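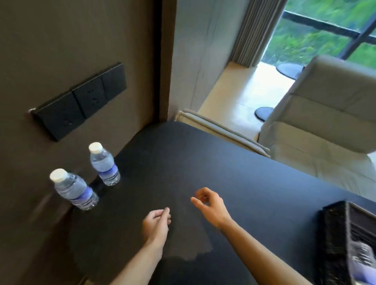

Cundstead, October

Black desk by the window, left end, with two small water bottles standing under the outlet plate. The top is matte in most lights and picks up dark reflections in others, and it shows dust early.

The gallery covers one room of the Cundstead let, which we took furnished through Handirent for 3 months. Only one view is posted so far. The notes follow the surfaces and fittings in it, with a few points that belong to the room generally.

Desktop
Black, with a rounded corner set hard against the wall. The rounding leaves a small gap behind it where pens collect. Wipe with a damp microfiber cloth and then a dry one. Glass spray leaves streaks on this finish that only show in daylight. Do not use the rough side of a sponge.

Outlet plate
Long, black, wall mounted, divided into four square panels. The middle two have socket holes; the outer two are plainer. There is a small white mark at the left end of the plate, entered on the inventory as existing. The position above desk height is convenient for a laptop charger, less so for a lamp, whose cord then hangs across the work area. We run the lamp from a Gendside extension along the back edge instead — 50 inches of cord is enough with some slack.

Water
Two bottles, white screw caps, blue-and-white labels. Drinks stay at the wall end of the desk, capped when not in use. Open cups go on the side table. The rule came with the room and we have kept it, given the outlets.

Walls
Dark taupe-brown behind the desk, pale gray beyond it. The brown hides chair scuffs well and absorbs a good deal of light, so evening work needs a lamp. A bulb rated at 4000 K matched daylight most closely of those we tried. Touch-up paint for the brown wall is a Damgaard color, and the tin is in the hall closet. Stir it well. The pigment settles.

Curtain and window
Gray, pleated, in narrow vertical folds. Green foliage outside, with a black metal railing across it. The curtain stays open until early afternoon, then is drawn partway to keep glare off the screen. Wash at 40 degrees Celsius and hang damp, or the pleats lose their line.

Floor
Light beige tile. Felt pads are fitted to the chair and should be checked monthly for grit.

Still to post: the side table, the hall closet shelves, and the desk from the door.

Contact | © Cundstead room notes | Back to top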